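Basket and vase layout, white table – notebook, August

2 min read · 47 shares · 3 comments 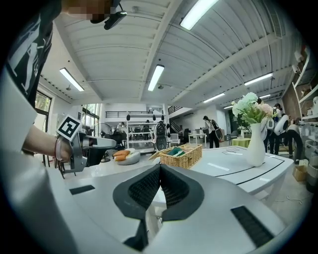

Layout

White table, thin black lines and small white tape strips on the surface. Wicker basket with the teal-green cloth folded inside, white ceramic vase to the right of it. Bouquet stays in the vase: mint green and pink, plus leaves. Positions are logged against the tape, not the table edge – the edge gave us a 30 mm disagreement between the Pandmont and Kurkton sheets.

Cloth

Fold in half twice, then once across. Cloth should sit below the rim. Refold after every run, including runs where it was not touched.

Vase

Filled with 300 g of dry sand for stability. Check by pushing at the neck with one finger. Do not add water.

Open items

Heather Chisholm to confirm the basket offset, currently 100 mm on my sheet. Spare cloth still on order from Flinska. Lighting not changed.

Comments (3)

hchisholm: Offset confirmed. Use 100.

palacios_bench: Does the sand go in before the stems or after?

hchisholm: Before. Stems push in fine.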